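Guidance Sheet 4: Folding Trousers with the Hand-Held Gripper

Household Tasks Series, Skostberg Centre for Home Automation

This sheet is intended for persons who record household tasks at home using the Bassey hand-held gripper. The robot learns from the movements of the hand, and a task shown calmly and in the same manner each time is of greater use than one shown quickly.

Spread the garment on a bed or other broad surface and smooth it by hand before recording begins. Bring the gripper down with the fingers open, and pause over the cloth before closing them.

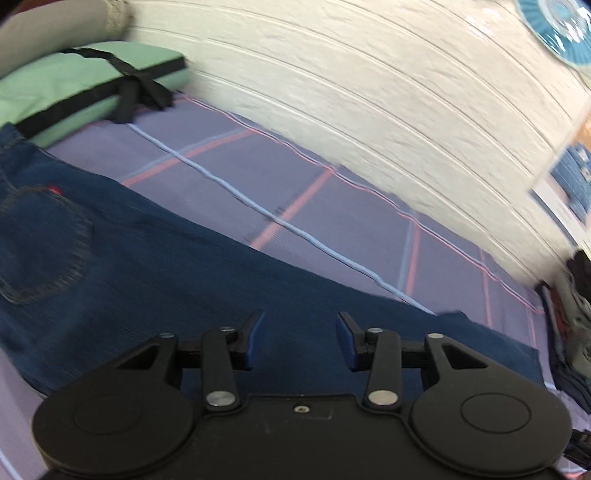

Fingers open above the denim, ready for the approach.

Heavy cloth should be taken where it is thickest. A single layer in the middle of a leg tends to slip from the pads, whereas a seam or a hem gives them something to hold. Close the fingers slowly, lift a little, and wait one breath before moving across.

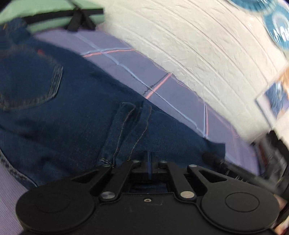
Demonstrators often ask which part of a pair of jeans should be gripped first. The Centre recommends the waistband, as the remaining cloth will follow it with little twisting. The jaws should be brought in at a belt loop, with the loop and the band lying at the opening between them, and the back pocket left to one side. If the grip is poor, open the fingers fully and approach again - do not drag the garment into place.

Keep the free hand away from the cloth while recording. Each fold should be completed before the next is begun, and the garment should be laid out afresh for every attempt. A full set for trousers is 250 demonstrations, which may be spread over as many sittings as are convenient.

Wipe the finger pads with a dry cloth after use. Recordings should be sent under task code 2881.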